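Dolico Voter Access Project
Progress report to the Florden Fund
May 31, 2023

Hi all,

You asked for a plain update this time instead of the big form, so I'm taking you at your word and just writing it the way I'd tell it over the phone.

The short version is that the recall petition workshops are running, the hearing tracker is up (mostly), and the county records piece is behind. I'll take them in that order.

We've now held workshops in 3 of the 4 towns we promised. Liem is the one missing. The town clerk there wanted our handouts looked over by the county attorney before we could use the public meeting room, and that ate most of a month. I was pretty grumpy about it at first, but the attorney caught a mistake on our page about who can circulate a petition, so we fixed it and reprinted. Liem is now set for August, in the same room we asked for in the first place.

Total attendance so far is 87. That's lower than I hoped, and the Dilia session was thin because it landed on the same night as the school budget hearing (my fault, I didn't check the calendar). The people who do come stay late, though! The part on how a council can remove one of its own members, and how that's different from a recall by the voters, always gets the most questions. Folks mix the two up constantly, and so does the local radio station.

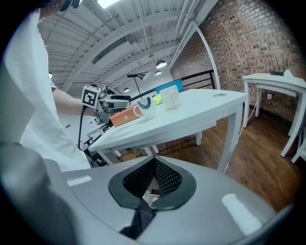 The hearing tracker went live this spring and it's the part I'm happiest with. You pick a town, you get every removal or ethics hearing on the council's calendar, with the notice, the agenda and the vote if there was one. To keep statuses readable on a phone we went with strong, simple colors on a white background: orange, like the box lying on its side on the white table, means a hearing has been called but no vote taken, and gray means the matter is closed. Our first try had five shades of blue and my own mother couldn't tell them apart. The page has had 2,708 visits since launch, with a big jump the week the Dilia council voted on censure.

What isn't working yet is the email alert. People sign up, and then some of them get the notice after the hearing is over, which defeats the purpose. The trouble is on our end - we only check the council sites once a week, and special meetings can be called on much shorter notice than that. Moving to a daily check is the next thing on my list.

County records: still slow. We asked for the minutes of past removal proceedings in all four towns. Dolico sent everything, scanned and in order, bless them. Florden sent a box of paper copies with no dates on half the pages. Liem and Dilia haven't answered our second letter. I'd like to push this deadline back to the end of August, and I'd need your okay in writing for that.

On money, we're under budget on travel and over on printing, thanks to the reprint. I'd like to move the leftover travel money across to cover it, if that's all right with you. No new funds needed. The line-by-line sheet is coming separately once the last printing invoice shows up.

If anyone from the Fund wants to sit in on the Liem workshop, please do. Parking is behind the library and the side door is the one that's open in the evening.

Thanks for your patience with the records stuff,
Project lead, Dolico Voter Access Project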